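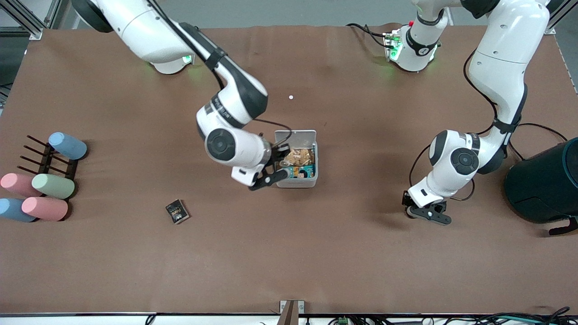 Slide 1. Two robot arms and a white container on the work table.

Notes for the speaker: Bartosz Makowska
Title of the talk: When somebody wants to buy your company and you did not ask
Friday session, 25 minutes and then questions

Start slowly. Say good morning, thank the hosts, say my name once and clearly. Check that the people at the back can hear me.

I will talk today about offers to buy a company which come without invitation. I worked nine years in the finance office of Welten, a ferry and harbour services company, and in my last two years there we received such an offer. I was not the person who made the decisions. I prepared the papers for the people who made them, and I read all of the letters.

Slide 2. The two companies

Welten was listed on the stock exchange, but most people outside the harbour business did not know it. It had 63 vessels, mostly small: tugs, pilot boats, short-distance ferries. The buyer was Cilance, a shipping group which was much larger and which already owned 19 per cent of our shares. They bought these shares slowly. We saw the number grow in the register and we discussed it at the board, but we did not do anything about it. I say this openly because I think many companies are in the same position now.

(Pause. Let them read the numbers.)

Slide 3. The letter

The letter arrived in March, at ten to six in the evening, when the market was closed. It was two pages long and very polite. It offered shares in Cilance for shares in Welten and no cash. It asked for an answer in a short time, and it said that the letter would be made public the next morning.

Explain here the difference between a friendly offer and an unsolicited one. In a friendly offer the two boards talk first and the shareholders hear about it later. In an unsolicited one the shareholders hear almost at the same moment as the board, so the board has to think and speak on the same day. This is harder than it sounds when three of your directors are in three different countries.

Slide 4. What the board must do first

The first duty is to read the offer properly. I remember that two directors had an opinion before they finished the first page. Our chair asked everybody to wait until the adviser had worked on the price.

The adviser was a small firm, Morris. They compared the offer with the value of the vessels, with the long contracts in the harbours, and with what other buyers had paid for similar companies. Their work took eight days. In these eight days the share price moved up and down with every rumour, and the telephone in my office did not stop.

Do not go into the valuation method here. If somebody asks, say that I can speak about it in the coffee break.

Slide 5. A shareholder rights plan in simple words

Some of you know this under a more dramatic name. I prefer the dull one.

The company makes a rule. If one shareholder goes above a certain level without agreement from the board, all the other shareholders may buy new shares at a low price. The large shareholder may not. His part of the company becomes smaller and his purchase becomes more expensive. Usually the rule is never used. It exists so that the buyer comes to the board and talks.

Use the example of the 1000 shares. A company has 1000 shares and the buyer holds 200, so he has 20 per cent. The others hold 800 and each of them may buy one new share for every share they have. Now there are 1800 shares. The buyer still has 200, and this is a little more than 11 per cent.

(Go slowly with this. Last time I was too fast and one gentleman stopped me.)

Remind them that not every country permits such a plan, and that in several places the shareholders must vote on it first. I am not a lawyer and this talk is not legal advice.

Slide 6. Arguments against

I want to be fair here. Many large investors do not like these plans. They say the plan protects the managers and their salaries, and sometimes this is true. If the offer is good, why should a shareholder not be free to take it?

At Welten we gave our plan a short life of one year, and we promised a vote if we wanted to keep it longer. A pension fund which had been very angry with us on the telephone became less angry after this. I think we should have put it in our first announcement and not in the second.

Slide 7. The staff

This is the part I would do differently. We wrote to the shareholders on the first day. We wrote to the crews on the fifth. By then they had read everything in the newspaper, and some of it was wrong. At Ukstead, where we had our largest repair yard, people believed that the yard was already sold. It was not even mentioned in the letter.

The yard manager called a meeting in the canteen and asked me to come with him. I had no prepared text. I read them the two pages of the letter, from the first line to the last, and then we answered questions for more than one hour.

Slide 8. How it ended

Cilance came back with a better offer, partly in cash. The board talked with them for seven weeks and then said no a second time, by five votes to two. Cilance kept its shares for roughly a year and then sold them in small pieces. The share price was lower for some months after the refusal — I must say this, because somebody in the room will have looked it up.

Was the decision right? I have changed my mind about it twice.

Slide 9. Questions

If there are no questions, begin with the one about the register: who in your company looks at it, and how often?

Leave the printed list of further reading on the table near the door. Take the clicker back to reception.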